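Friday, July 3, 2020

Drop-off recycling, Tikville site. Contamination log, second run.

Weighed everything that came in since the May changeover. Gross intake 1457 kg, of which 202 kg went to residual. Most of the reject is film and food trays with liquid left in them. Glass is clean apart from ceramic, which the Provumell line will not take at any level.

Scale 2 reads 13 g high with an empty pan. Tared it out and noted the offset on the sheet. Earlier weights not corrected -- the error is well under the spread between loads.
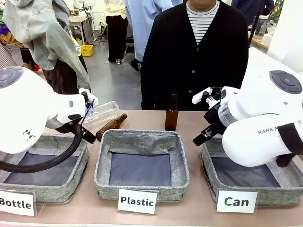
Bins with label cards: Bottle, Plastic, Can.

Wording is still a problem. A PET drink bottle fits two of the three names, and people split on it. Ung uses "drink bottles" and "other plastic" on its signs and logs fewer misplaced items, but their intake is mostly office waste, so the comparison is weak. Would like to try their wording for a month before touching anything else.

Bivus baler: ran 632 cycles since last service. Ram seal weeping slightly on the left side, pressure holding. Ordered seal kit. Do not run aluminum and steel in the same bale until the magnet is back on the conveyor -- the last mixed bale was downgraded.

To do: re-zero scale 2, print new cards, ask Provumell for their current limit on caps left on bottles.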